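Brick Walls and Hard Floors: Echo in Three Teaching Rooms at Skurnness
Project report, second-year Building Studies
Submitted May 15, 2021

1. Why we chose this

Students at the Skurnness site often say that some rooms are hard to hear in. We wanted to find out whether the wall and floor surfaces explain the complaints, or whether the size of the room matters more.

2. Rooms

We tested three rooms. The first is a seminar room with plasterboard walls and carpet. The second is the old drawing studio, which has painted block walls and lino. The third is a round-ended room with bare brick and a tiled floor, used for all sorts of things by different courses. All three have flat ceilings of nearly the same height.

3. Method

We burst a balloon at the front of each room and recorded the sound from the back. This was repeated 20 times per room, using balloons from the same packet. The recordings were put into the Virow sound program, which gives the time the sound takes to drop by 60 decibels. Doors and windows were kept shut. We also gave a short listening test in which one of us read out 50 single words and the others wrote down what they heard.

The first set of recordings, made in November, had to be thrown away. The recorder was set to adjust its own level, so the loud part of each burst was squashed. We repeated everything with the level fixed by hand.

4. Results

The seminar room had the shortest echo and the brick room the longest, with the studio between them but closer to the brick room. The listening test put the rooms in the same order. Most mistakes were in the ends of words – "cat" and "cap" were mixed up again and again.

In the brick room the result also changed with where the recorder stood. Near the middle of the curve the sound was clearly louder than it was two steps to either side. The textbook by Karakaya describes this as focusing, and says it is common with curved walls.
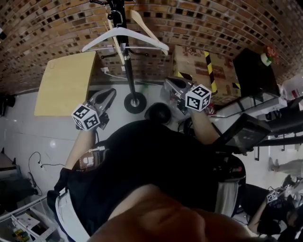
Figure 1. The brick room, with the curved wall and pale floor tiles.

5. Cost of a fix

We priced Sinditz felt panels for the upper half of the brick wall. The total was 2,124 pounds without fitting. Heavy curtains would be cheaper but would cover the radiators.

6. Limits

We had one recorder, and the rooms were nearly empty during the tests. A full class would soak up some of the sound, so the real figures are probably lower than ours. We did not test the corridor noise, although two of the rooms open straight onto it.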